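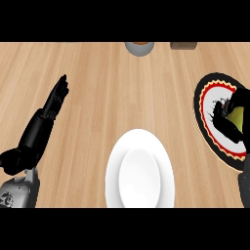
**Wednesday, glaze bench**

Second round of the Rotonden glaze tests, on the Hauser stoneware and on the cheaper body from Clekberg. Same base recipe as in June, silica up by 2 percent on half the tiles, and no other changes. Mixed dry first, then sieved twice. The first pass left a lot of grit that I think was old whiting, so I opened a new bag for the second bucket and marked the lid.

Bucket A is the June recipe. Bucket B has the extra silica. Both stood overnight and both had settled hard by morning. B took longer to stir back up. Added a pinch of Epsom salts to B only, dissolved in warm water. It helped, but write it on the card if anyone mixes B again, or the two won't compare.

**Dipping**

Three-second dip on everything, counted out loud. Hauser tiles take up water faster and came out with a thicker coat for the same count. Clekberg tiles looked thin at the top corner where the tongs go, so I touched those up with a brush. Brush marks will probably show on the matte ones.

Wiped the feet with the green sponge. It's falling apart and leaves bits behind. Need a new one.

**Kiln**

Small kiln, middle and top shelves only. Bottom shelf has a crack that I don't trust with weight on it. Program:

- 60 degrees an hour up to 249, lid propped
- lid down, then medium speed to top temperature
- short hold, then let it fall on its own

The controller still reads high at the low end. With the hand probe in the spyhole I got 308 when the display was already well past that. It closes up as the kiln gets hotter, and the witness cones looked right on both shelves, so I left the offset alone. Somebody should look at the thermocouple before the next bisque anyway – the sheath is flaking near the tip.

**Results**

Opened it after lunch. Could have waited longer, a couple of tiles were pinging.

A on Hauser: good. Even, slightly satin, breaks to brown on the raised lines. No crazing that I can find with ink.

A on Clekberg: crazed all over, fine mesh. Same as June.

B on Hauser: stiffer, a few pinholes near the bottom edge. Color a bit grayer. Might be the thick coat and nothing to do with the silica.

B on Clekberg: much less crazing but it hasn't gone away. One tile clean, the rest with a few long lines. Leave these on the windowsill and check again next week, they often craze late.

The Imik stain (blue) went into a small cup of each, just to see. In A it ran a little into the grooves. In B it stayed put and looked chalky. I prefer A. The jar is nearly empty and I'd like to know what the new batch looks like before promising that blue to anyone.

**To do**

- Repeat B on Hauser with a two-second dip
- Freezer and boiling water test on A/Hauser and the one clean B/Clekberg tile
- Re-wash the crack on the bottom shelf, or retire it
- Reorder whiting, Epsom salts, sponges
- Put the old whiting bag somewhere it won't get used by mistake

Rotonden want the glaze settled before they choose the body. I'd rather do it the other way around. If they stay with Clekberg for the price, the next thing to try is less feldspar, with the silica kept where B has it. Tiles for that are cut and drying under plastic on the rack by the sink – please don't move them, the undersides are still soft.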